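Chapter 5
Names on Things

After reading this chapter you should be able to:
explain the difference between a trading name and a trade mark
say what makes a name easy or hard to protect
judge whether a name will work on the items it has to appear on

Key terms: trading name, trade mark, word mark, wordmark, generic name, contrast

5.1 Why a business needs a name

When Tobiloba Olaniyan and Babatunde Effiong began selling lunch boxes from a market stall in Purkholm, they had no name at all. Customers asked for "the boxes with the clip". This worked while the stall was the only place to buy them. In their second year a shop on the same street began to stock a similar box, and people who wanted the first kind sometimes came home with the other.

The partners drew up a list of names. "Lunch Box Company" was dropped first. It told the customer what was sold, but any other seller could use the same words. A name of this sort is called generic, and it is very hard to protect. "Mohammed", the surname of the man who made the boxes, was considered next. Surnames can be used as marks, but a common one is shared by many traders. In the end the choice lay between two made-up words, Promena and Lamix. They picked Lamix because it was shorter and fitted on the lid.

In the following year the business sold 1,981 boxes, against 1,796 the year before. We should be careful with these figures. The name may have helped, but the partners had also taken a second stall in January, and the effect of one cannot be separated from the effect of the other.

5.2 The word and its form

A name can be spoken, typed or written by hand and remain the same name. Once it is set in a chosen typeface, with fixed spacing and colours, it becomes a wordmark. Lawyers usually keep the two apart. A word mark (two words) covers the name however it is written - the design of the letters does not matter.

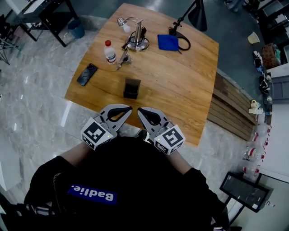

Clothing is one of the harder places to put a name, as cloth folds and the wearer moves about. Letters that look clear on a flat sheet of paper may be lost on a sleeve. One common answer is to give the name its own background. The black top carries the white word "Badlie." on a rectangular royal-blue patch just below the shoulders, so the letters are set against the blue and the blue against the black. Note also the full stop, a small mark that belongs to the form of the name and is not heard when it is spoken. We return to punctuation in names on page 48.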